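Comparison of Two Finger Inserts for a Hand-Held Gripper
Project report, Manipulation Laboratory course
Fidelina Yupanqui and Roxana Ccori
Submitted May 3, 2023

1. Purpose

The laboratory has two sets of finger inserts for its hand-held gripper. The Pronthorpe insert is ribbed and flexes along its length when it meets an object. The Bellico insert is a flat pad on a stiff backing. Both bolt to the same mounting plates. The purpose of this project was to find out which insert should be left on the tool for tabletop recordings, and whether the wide-angle camera on the gripper gives a usable view of the contact area in each case.

2. Equipment

The gripper is closed by hand with a trigger. Opening width is read by a Cherkaoui encoder board and logged together with the video. The camera is fixed above the fingers and looks forward along them. The fisheye lens was not changed between inserts. Logs were transferred over USB and cut into trials with Zimen, the segmentation tool written by last year's group.

3. Procedure

One trial consisted of approach, grasp, lift, a short hold and release. A trial was marked as a success if the object left the surface and stayed in the fingers until the operator released it. Slip during the hold was marked separately. The two authors alternated as operator and did not change inserts within a session.

We recorded 393 trials. Of these, 54 were discarded before analysis. Most of the discarded trials had a gap in the encoder log, and the rest were started before the camera had settled its exposure. Encoder zero was checked at the start of each session by closing the fingers fully.

Objects were placed on a light-wood board on a white table. The board has a thin raised strip running along it, which limits how low the fingers can go when the approach crosses from one section to the other. Other items were left standing on the table behind the board so that the background would not be uniform. The magenta ribbed inserts are fitted in the view below, with the fingers open over the board and a clear plastic bottle with a white screw cap on the narrower section.

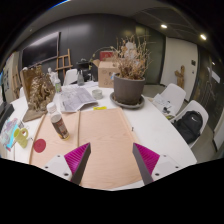
Section 4: Results and Discussion

4.1 Grasping

On bottles the ribbed insert was clearly better. It wrapped part of the way around the body and tolerated an approach that was off center. With the flat pad, the same error in approach usually turned the bottle or pushed it over before the fingers closed. Mugs taken by the handle showed little difference between the two.

Flat objects gave the opposite result. The ribbed insert bent away at the tip when it was pressed against the board, and thin discs slid out underneath. The flat pad could get an edge under a disc if the operator tilted the tool first. Neither insert picked up a disc reliably when it lay close to a rim.

4.2 Camera view

Both fingertips stay in view at all opening widths we used. The lens covers the whole work area and a large part of the room, but upright objects near the side of the view appear tilted, and straight edges curve. We first tried to judge vertical alignment by eye from the raw video and gave this up. Frames were undistorted before any angle was measured.

The color of the ribbed insert made it easy to separate from the board by a simple threshold. The flat pad is black and was confused with shadows in several sessions. Recessed ceiling lights in the room also produced reflections on plastic bottles, and these moved across the surface during the approach.

4.3 Wear

After 9 sessions the ribbed inserts had a permanent slight bend at the tips. This shifted the encoder zero, and we corrected for it in the log. The flat pads showed no change that we could measure, although one had to be glued back on.

5. Limitations

Trigger force was not measured. Some of the difference between inserts may come from the operator squeezing harder with the stiff pad. The encoder was sampled more slowly than the video, so short slips could be seen in the video but did not always appear in the width log.

6. Recommendation

We recommend the Pronthorpe insert for general tabletop recording and the Bellico insert for sessions with mainly flat objects. The encoder should be zeroed again after every change. The group continuing in June plans to collect 2,000 trials, and we suggest that a force sensor be added to the trigger before that work starts.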